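The second life of a school shirt

Chantal Lavoie keeps the price list taped inside the door of the stockroom, where she can see it and the customers can't. Polo shirts are 90p. Jumpers are £2. Blazers vary, and she decides on the spot, usually after turning back the cuffs.

The shop opened in October in what used to be a travel agent's, two doors down from the post office. It sells only second-hand clothes for children and teenagers, and most of what comes through the door is uniform. In the first term Lavoie took in more than 800 items. She had expected half that.

"I thought people would bring me the good things and keep the rest," she says. "They bring everything. Some of it has been in a bag under the stairs for years."

A shirt that arrives in the morning is checked under the strip light by the window, then washed at the back. Anything with a name tape has the tape unpicked. Stains at the collar are treated with a bar of ordinary household soap and left for an hour before the wash. If the mark is still there afterwards the shirt goes in the rag bag, and the rag bag goes to Harvey Vachon, who runs a garage on the ring road and can always use cotton.

Vachon prefers old T-shirts to anything he can buy. New cloths leave fluff on a windscreen, he says, and a shirt that has been through the machine a hundred times doesn't. He cuts off the hems and collars first.

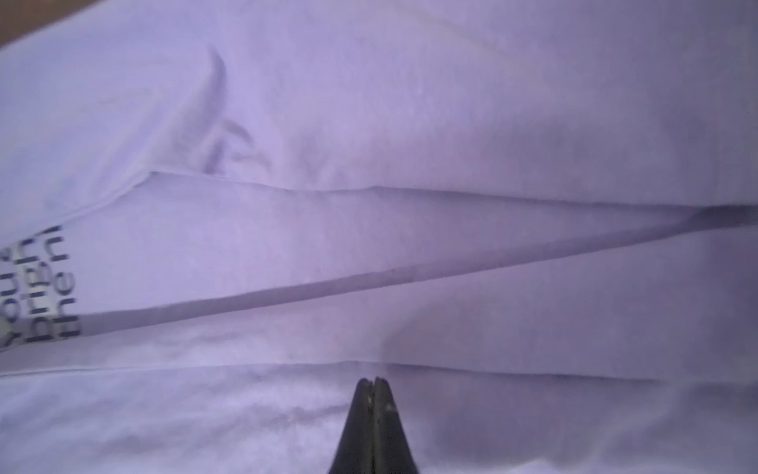
4 min read

Washing is where most clothes wear out. Darlene McKinnon taught textiles at a secondary school before she retired and now does repairs for the shop two afternoons a week. She says families tend to wash too hot and too often, and use more detergent than the load needs. What doesn't rinse out stays in the fibres and makes the cloth feel stiff.

Her own routine is simple. Everyday tops go in at 30 degrees, inside out, with the drum no more than three-quarters full. She takes them out as soon as the cycle ends, gives each one a hard shake and dries it on a line or an airer. Pale colours are kept out of strong sun. She hasn't owned a tumble dryer for years and does not want one.

Folding matters less than people think, in her view, although knitted things should never be hung. A jumper left on a hanger over the summer will have points at the shoulders by September.

The repairs themselves are mostly small. Underarm seams go first, then cuffs, then the knees of trousers. McKinnon can close a seam in seven minutes. Knees take longer, and she patches them from the inside with fabric cut from another pair.

Réjean Dhillon has three children at the local primary and buys nearly all their uniform from the shop. His eldest starts secondary next year and will need a blazer. He has already asked Lavoie to put one by, a size too big, and she has written his name on a card and pinned it to the sleeve.

The shop closes at four. Donations can be left in the porch until six, in tied bags, and shoes should be in pairs.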